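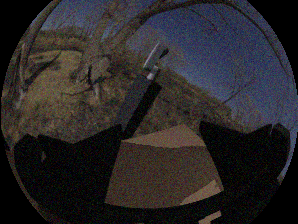 Wrist camera render for the Dornel arm: noise and field of view

groravex
Build status. The arm is the bench unit in my garage, two-finger gripper, fisheye on the wrist. The sim side is what I want comments on. The task is a dark rod with a white tip section, standing at an angle over a flat tan surface, rock and sky behind. The policy trains on renders like the one at the top and then runs on the bench.

Two problems.
1. Grain on every surface. I render at 30 samples per pixel with the denoiser off.
2. The fingers take up most of the lower half. I can't tell whether the mount is too close or the lens model is too wide.

Success in sim is fine. On the bench it misses the rod to the left by 7 mm, fairly consistently.

pamevell
Leave the noise alone. A cheap sensor in a garage at night is noisier than that. I trained on clean renders last December and had to add grain back in before the real arm would do anything useful.

sriwong_b
Disagree. Sensor noise and path tracing noise have different statistics. Render noise depends on the lighting and the material, so it ends up correlated with the geometry, and the network can learn that. Render clean, then add a sensor model afterward.

pamevell
In theory. Has anyone here measured a difference on a two-finger grasp? I haven't seen one.

sriwong_b
Not on a grasp. On a depth task, yes, and it was large.

groravex
I can run both. 217 episodes each takes one night on my machine.

tinsnip
The noise is a side issue. A constant offset in one direction is calibration. Which distortion model is the sim using?

groravex
Equidistant, single focal length. Principal point at the image center.

tinsnip
And the real lens?

groravex
Same numbers. I copied them over from the data sheet.

tinsnip
Then start there. Data sheet values are nominal. On these small lenses the principal point can be off by 20 pixels, and close to the fingers that is enough to account for your miss. Shoot a checkerboard, fit four coefficients plus the center, put the result in the sim.

pamevell
Agree with that. On point 2, I would keep the fingers where they are. With both inner edges in view and the rod between them, the policy has a relative measurement that survives a bad calibration. Moving the camera back gives you more rock and sky.

sriwong_b
It also makes the fingers matter more. They are nearly flat black in the render. If yours are printed and have any sheen, randomize the roughness.

groravex
Printed, matte filament, some shine on the pads. I'll add it.

Order of work: checkerboard first, then both noise variants with the new intrinsics. Mount stays put. Will post offsets when the runs are done.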